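首页 | 本期简讯 | 活动室 | 借用登记 | 往期

小器材借用:桌面话筒和支架

六月起,Postine活动中心的桌面话筒可以单独借出,不必再连同音箱整套登记。朗读小组和口述史小组用得最多,以前两边常常为一套设备排时间,分开登记以后会宽松一些。

话筒都配桌面支架。支架是圆底座、短杆、夹子,夹子和杆之间有一个可以调角度的关节。调角度前先把关节上的旋钮松开,调好再拧紧,不要硬掰。上半年送修的几件都是关节滑丝,Dariusz Kwiatkowski已经换了新的,换下来的旧夹子不再使用,请不要从废件盒里往回捡。

黑色话筒和米色话筒的夹子口径不一样。米色那支杆身细,夹在大号夹子里会往下溜,归还时请连同原来的夹子一起还。黑色的几支外形接近,登记时以手柄底部的编号为准,不要只写“黑色一支”。

录音时话筒头离嘴一拳左右即可。两个人对谈,最好各用一支,中间隔开,底座放平。桌面硬,翻纸和放杯子的声音会顺着支架传进去,Lucyna Krajewska建议在底座下面垫一块折好的毛巾,她给Trollow路的老住户录音时一直这样做,效果比后期降噪好。没有毛巾,用一本薄杂志也行。

桌上的橙色文件架留给口述史小组放访谈提纲和授权书。竖格放纸,前面的矮托盘放小件。用完的授权书当天交给Aleksandra Mazurek,不要留在格子里过夜,上面有受访人的电话和住址。托盘里的零碎东西各组自己收,月底统一清一次,没人认领的放到前台。

借用办法:

在前台登记姓名、器材编号和归还时间。每次最多借两支,押金100元,归还时退。上午11点以后可以取,当天不用的请提前打电话取消。话筒头上的网罩不要自己拆下来洗,有污渍告诉前台。线材另外登记,线盘绕的时候顺着原来的弯,不要缠在支架上。

朗读小组下一次排练仍在二楼,时长45分钟,由Tươi Nông带大家读短篇。第一次来的人可以先听,不用准备稿子。要试音的请早到一会儿,米色话筒声音偏柔,嗓门小的人可以先试黑色的,再决定用哪支。

问题和建议请写在前台的本子上,或者打内线448。

阅读 448 评论 11

近期条目
· Kourkoulas书架整理完毕,旧杂志可自取
· 二楼窗帘更换,排练照常
· Brallska合唱团招女中音
· 口述史小组:怎样写一份访谈提纲
· 前台失物清单(六月)

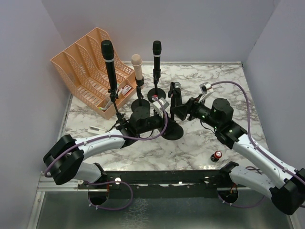

本页最后修改:六月,上午11:45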